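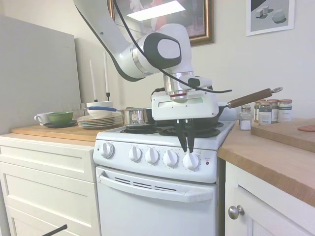
Bezawit Jemal wrote in to say that my last post had the Osman's booth wrong: the 16 mm machine stood to the left of the two main projectors, and it was used for newsreels until the house closed. She worked from a wiring sketch kept by her uncle. I have compared it with my own notes and I accept the correction. The post has been changed.

The sketch raises a second matter, which is reel capacity. I had assumed the Osman ran 2,000 foot reels with changeovers every 20 minutes. The sketch shows a rewind bench with spindles set too far apart for that size, and a note in the margin reads "large spools, both machines." If the projectors took 6,000 foot spools, a feature could be shown with one changeover, and one operator could handle the evening alone.

Three points support this:

- The payroll sheet Rizal Sumampouw copied for me lists 2 operators before the refit and one after it.
- The fire shutter drawings show a taller port clearance on the second set.
- A surviving print of a local travel short, 2090 feet long, has no changeover cues at the end. At 24 frames per second it runs a little over 23 minutes.

The last point is weak. A short placed before the intermission would not need cues on any equipment, and cues were sometimes scratched in by the operator and later trimmed off with the damaged tail. I list it only so that others do not have to measure the print again.

Against it, the Lornari had the same model of projector and kept small reels to the end. Syafiqah Ong has the Lornari's booth log for one December, and it records 12 changeovers on a double bill. The two houses shared an owner and, for a time, a print shuttle. Prints made up on large spools at one house would have to be broken down for the other, and the log has no entry for that.

I still need the lamphouse model. Carbon length sets a limit on how long a machine can run without a stop, and large spools make little sense if the rods burn out first. If anyone has a parts invoice from the Osman, I would like a copy.

3 comments | 7 shares

Last updated: 23 October 2019

Related posts
Port glass and keystone at the Lornari
Reading a booth log
Measuring a short print without a footage counter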